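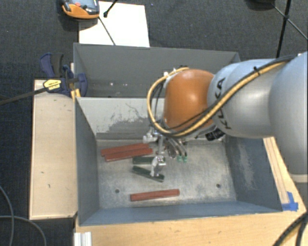

Why not just tip the bars out onto a belt and let them line themselves up, one visitor wanted to know, before the first run had even started. Two or three others at the rail agreed with him. Belts are cheap, he said, and his own shop had been feeding bars that way for years. We had no good reply ready and said something about floor space.

Figure 4. Bin cell at the Erkurgate open day. Gripper in the front bin, red and green bars.

Home Papers Data Contact Search

5.2 The open day as a test

The open day was not planned as an experiment. Rotex had asked for a demonstration, Bélanger wanted its own people to see the cell before the next order was signed, and we said yes to both and put them in the same afternoon. Logging was left on. So the numbers below are what they are, from a log nobody tuned for the purpose.

Setup the same as in 5.1 except for the bars. In the lab runs every bar was one color. For the visit we mixed reddish-brown and dark green, mostly so people standing at the rail could call out which one they wanted next. Both colors lay in the front bin (Figure 4). Task: take the bar asked for, lift clear, set down at the drop point, return. Visitors picked the color, the operator typed it in.

Attendance was 55, in small groups, starting at two o'clock. Between them they asked for 113 picks. Of these, 69 went through on the first try. The rest needed a second approach or were stopped by the operator. We expected better. In the lab the same planner had been run for nearly 3,000 picks with few stops, but those were single color, no audience, and with the bars re-laid by hand whenever they bunched up. Nobody re-laid anything during the demonstration, there wasn't time.

Where it went wrong, in order of how often:

Bars close together and almost parallel. The planner takes the nearer of the two, the fingers come down on the gap and touch both. Figure 4 has a layout of this kind, with two of the red bars close together on the bin floor. Requests for red in that state were the worst case of the day.

One bar under or against another. Less common than we feared. The force limit caught most of these and the arm backed off, which visitors took for a fault. Should be explained beforehand next time.

Bars near a wall. The planner keeps a margin from the bin sides and will refuse a bar inside it. Correct behavior, looks bad. A refused pick is counted as a stop in the log and we have left it so.

Color mixups were rare and all came from typing. We do not count them agianst the vision step.

5.3 What visitors said

Comments were written down by whoever was free at the time, so coverage is patchy and the wording is ours. Most remarks were about speed. The arm was held at reduced speed for the whole afternoon, a sign said so, few people read the sign. Several from Rotex asked how long it takes to switch to a new bar length. We could only give the lab answer (change one value, redo the grasp check) and had not tried it in front of anyone.

The belt question came back in every group. It deserves a proper answer. At Toltport, where the second cell is to go, bars arrive in bins from outside and go back into bins after inspection, and a belt would mean tipping, sorting and refilling at each end. Surface marks matter there too. But for a shop making one bar size all year the visitor is probably right and the belt wins on cost, we have no data that says otherwise.

A smaller point from the same groups. People wanted to know what the arm was going to do before it moved. A screen with the chosen bar outlined would of helped, and the planner already has that outline. It is now drawn on the operator's display, not yet on one facing out.

5.4 Changes made after

Grasp scoring now takes off points for a neighbor bar inside the finger opening. Wall margin unchanged. Refusals get their own code in the log, separate from stops, so the first-try figure above can't be compared directly with those in section 6. Mixed colors kept for all later runs.

Last updated: December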